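Worktop storage: the back-row method

Teun Jacobs allows 60 cm of depth for a kitchen worktop and gives the rear 15 to storage. Canisters, utensils and cereal stand against the tiles. The toaster and toaster oven share the left end.

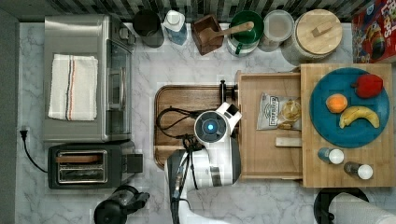

Marble worktop with toaster, toaster oven and dark wooden tray.

Snacks are a separate problem. Bags slump and slide, so Jacobs prefers a lidded wooden box. 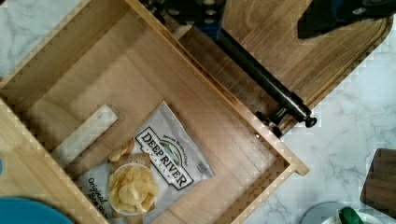 A lid on a support arm needs clearance behind it; check this before fixing the position. Boards come next. Fruit and shakers can share one large bamboo board, which lifts away for cleaning.

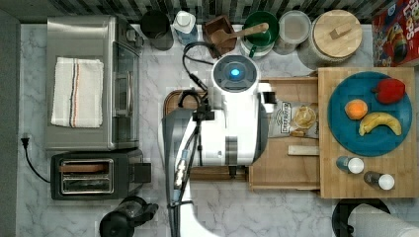 Wipe under boards every 7 days. Oil them in May.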